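# How to Get a Smooth, Fluffy Duvet Every Single Morning

I love a freshly made bed! It changes the whole room, and once you have the moves down it takes less time than boiling the kettle. I started doing this properly back in April, after my old patchwork quilt finally gave up, and now I can't walk past a lumpy duvet without wanting to fix it.

**You'll need:** a duvet and cover, two pillows, and a bit of clear floor to stand on. My cover is a plain white Idley one with ties in the corners (if yours has no ties, sew some in – ribbon works great).

## Putting the cover on

1. Turn the cover inside out and lay it flat on the mattress, opening at the foot.
2. Spread the duvet on top and tie all four corners.
3. Roll everything up together from the head end, nice and snug, like a giant burrito.
4. Flip the opening around each end of the roll, then unroll it back toward the pillows.

The first time I tried this I ended up with a knot the size of a watermelon, so don't worry if yours goes wrong too. Second try was perfect!

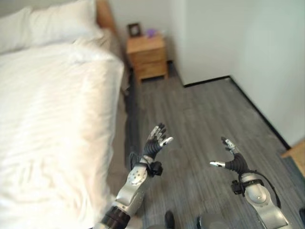 Now for the daily bit. Stand at the side of the bed, grab the edge of the duvet with both hands and give it two big shakes so the air gets in and the filling spreads out. Let it float down, then pull gently toward you until it hangs over the side. Stack your pillows up against the headboard, one on top of the other. You'll still get some soft wrinkles and a diagonal crease or two in a white duvet like this one, and I think they look lovely – very relaxed, very weekend. If you want it flatter, sweep your forearm from the middle out to the edges.

## A few extras

- Leave the duvet folded back while you brush your teeth, so the mattress can air.
- Keep the top of the nightstand simple. One little picture frame and one small pop of color is plenty for me.
- Wash the cover on warm and pull it out of the dryer while it's still slightly damp. Fewer creases, no iron!
- Swap the duvet end to end when you change the cover, so the filling wears evenly.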